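Kullitz Residents' Forum
Board: Laundry and Linens
Topic: Folding on the bed or on a table

T_Hettiarachchi
Posted Tuesday, 8:14 a.m.

Members are invited to comment on the draft folding guidance for the Sarpong building. The draft proposes that garments be folded on a made bed, with the fitted sheet left in place. Please limit replies to 300 words.

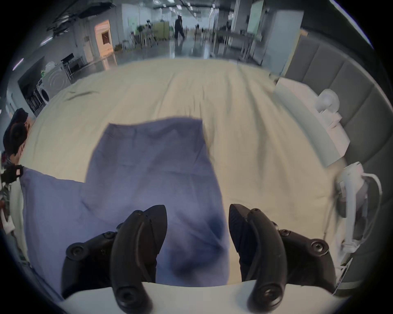 The second point concerns height. Several residents have reported back strain when folding on the lower Jernen beds, and the draft is silent on this. I would welcome suggested wording.

Tanvir Hettiarachchi
Linen guidance, Sarpong building

bekusier_208
Posted Tuesday, 9:40 a.m.

I do not support the first point. A mattress gives under the hand, and the crease wanders. A table should be the standard and the bed the exception.

SigneSjogren
Posted Tuesday, 10:02 a.m.

I respectfully disagree with the previous reply. Many rooms have no table of sufficient size, and a bed allows a sleeve to be laid out at full length. The sheet should be pulled tight first. My own practice is to fold in the middle of the mattress and to keep small items up by the headboard.

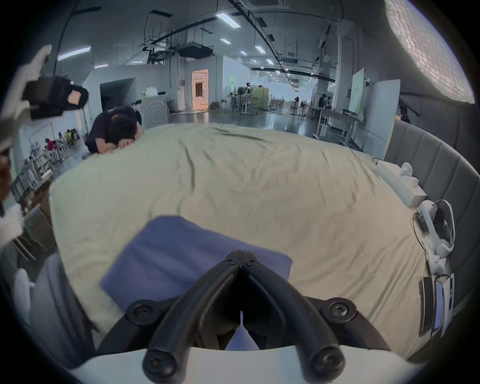 Blue cloth folded flat on a pale green sheet.

I would ask that the guidance permit either surface.

Signe Sjögren

bekusier_208
Posted Tuesday, 10:31 a.m.

Either surface is acceptable to me if the text requires the sheet to be smoothed. I maintain that cables and electronic devices should be cleared from the bed before folding begins. The current draft does not mention them.

T_Hettiarachchi
Posted Tuesday, 1:15 p.m.

Both remarks are noted. The revised text for T-shirts is as follows.

1. Lay the T-shirt on the bed or table and open out any crumpled areas by hand.

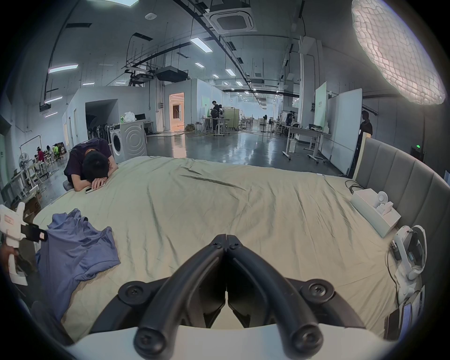
2. Turn the shirt face down and bring each side to the center, with the sleeves folded back.

3. Fold the hem up to the collar and place the shirt on the stack.

A line on clearing devices will be added before step 1. The question of bed height remains open, and replies will be accepted until Tuesday evening.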